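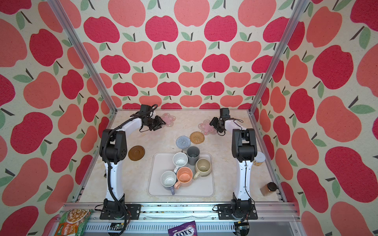

Five mugs on a pale gray tray.

How Do Judges Score a Boxing Match?

Some boxing matches end early. One boxer gets knocked down and can't get up in time, or the referee sees that someone is hurt and stops the fight. When that happens, it is easy to tell who won.

Many matches go all the way to the final bell with both boxers still on their feet. Then the winner has to be picked by points. The people who give out the points are called judges.

Who are the judges?

In most professional matches there are three judges. They sit on different sides of the ring so that each one sees the boxers from a different place. A punch that is hidden from one judge may be easy for another to see.

The judges are not allowed to talk to each other about the score. Each one fills in a scorecard alone. Having three of them also means that there is usually a clear majority at the end.

The referee is a different person. The referee stands inside the ring, makes sure the rules are followed, and keeps the boxers safe.

What is a round?

A match is split into parts called rounds. In men's professional boxing a round usually lasts three minutes, and the boxers rest for one minute before the next one starts. Women's rounds are often two minutes long. Children and beginners box shorter rounds, and fewer of them.

Judges score each round by itself. When the bell rings for round two, they are supposed to forget about round one and start fresh.

The 10-point system

The boxer who wins a round normally gets 10 points. The boxer who loses it gets 9 or fewer. It works like this:

10-9: One boxer was better, even if only by a little. Most rounds end with this score.
10-8: One boxer was much better, or knocked the other one down once.
10-7: One boxer knocked the other one down twice.
10-10: The round was even. Judges are often told to avoid this score and pick a winner if they can.

A boxer can also lose a point for breaking the rules, such as hitting below the belt or holding too much. The referee decides when a point is taken away. The judges then take it off on their cards.

What do judges look for?

They look for four main things.

Clean punches. A clean punch lands with the front of the glove on the front or side of the head or body. A punch that hits the other boxer's arms or gloves does not count for much.

Effective aggression. This means moving forward and landing punches while doing it. A boxer who walks forward and misses all the time should not win the round for that.

Ring control. Which boxer decides where the fight happens and how fast it goes?

Defense. Ducking, blocking, and stepping out of the way are skills too.

A match to work out

Here are the scores one judge gave in a four-round match between Vilmos Bakos and Severino Villalobos, two boxers from the Plenska club.

Round 1: Bakos 10, Villalobos 9
Round 2: Bakos 9, Villalobos 10
Round 3: Bakos 10, Villalobos 8
Round 4: Bakos 9, Villalobos 10

Add up each boxer's points. Bakos has 38 and Villalobos has 37. They won two rounds each, but Bakos scored a knockdown in round three. That gave him the extra point, so he won on this judge's card.

What the results are called

At the end, an official collects the cards and the ring announcer reads out the decision. You may hear these words:

Unanimous decision: all three judges picked the same boxer.
Split decision: two judges picked one boxer, and the third picked the other.
Majority decision: two judges picked one boxer, and the third had it as a tie.
Draw: nobody won. This can happen in a few ways. One is when at least two of the judges had the match as a tie.

Why do people argue about the scores?

Punches are fast, and close rounds are hard to judge. One judge may like the boxer who threw more punches. Another may like the boxer who threw fewer but landed harder ones. Both can be following the rules and still write down different scores.

The crowd can also make things confusing. Fans cheer loudly when their favorite throws a punch, even if it misses. Judges have to watch the gloves and ignore the noise.

Try it yourself

Next time you watch a match with a grown-up, get a sheet of paper each. Draw two columns and write a boxer's name at the top of each one. After every round, write down your scores before you talk. Don't change them later. At the end, add them up and compare your cards with the ones the announcer reads out.

Words to know

Bell: the sound that starts and ends a round.
Corner: where a boxer rests between rounds. The helpers who wait there are also called the corner.
Knockdown: when a boxer is hit and touches the floor with anything except the feet.
Scorecard: the paper where a judge writes the points.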